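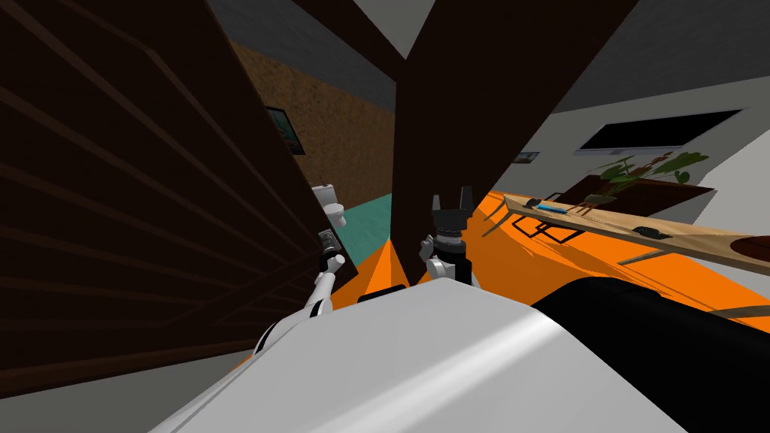 Door task in sim, tilted view over the torso. Left gripper near the edge of the panel, right one open in front of the beam.

March, 16:40
Solène Barbier

Good afternoon on the door task! I finally got the gripper comparison going in the apartment scene, the one with the bathroom behind the door, and I want to get this down before I forget which config was which.

Two candidates so far. The Laneck is the plain parallel gripper we have always used, two straight fingers, nothing clever. The Altetti model is the one Benedek built from the drawings, shorter fingers and softer pads. Same controller for both (Wenjie's impedance branch, not main), same start pose, same seeds.

Laneck first. With the default stiffness it gets to the panel fine but pushes too hard once it touches, and the panel swings away before the fingers have closed on anything. I dropped the lateral stiffness to 1000 and left the rest alone. Much nicer. It now leans on the edge and follows it. 17 good runs before I stopped to change over, and the failures were nearly all the same failure: fingertip slides along a groove and the wrist runs into its limit.

Altetti after that. Wow, the contact is quiet. The force trace at touch is so smooth I went back to check that logging was on (it was). The shorter fingers do cost reach, so the torso has to come in closer, and then the elbow gets near the panel. Béla said at lunch that we should move the base 8 cm to the right and stop fighting it with the arm. Tried it on a handful of seeds and I think he's right, but I haven't rerun the Laneck from there, so the two sets can't be compared yet. Don't put them in the same plot!

The other arm. Idea from Gyula: use the right arm as a brace on the frame while the left works the panel. I love this one. Fingers stay open, pointing up, and the palm takes the load. When the brace holds, the base hardly creeps at all. When it doesn't, the fingers skate on the beam and the whole body yaws. Friction on the beam is still whatever the Badawi asset pack shipped with, and I don't trust it.

Camera: the Hirnetti head model gives a hard roll once the torso leans. I can live with it, the arms stay in view, but the panel detector was trained on level images and drops out past a certain lean. Wenjie has a version that rotates the image using the IMU before detection. Not merged. I ran it locally and the dropouts went away on the few logs I replayed - needs a proper test.

To do
- rerun Laneck from the shifted base, same seeds
- measure friction on a real door frame, ask Gyula for the pull gauge
- Benedek: can the Altetti fingers be made longer without changing the pads?
- merge or drop the IMU rotation, Wenjie to decide
- rename the log folders, "new2" is the Altetti set

Leaving the Laneck batch running overnight on the second machine. Please don't restart it.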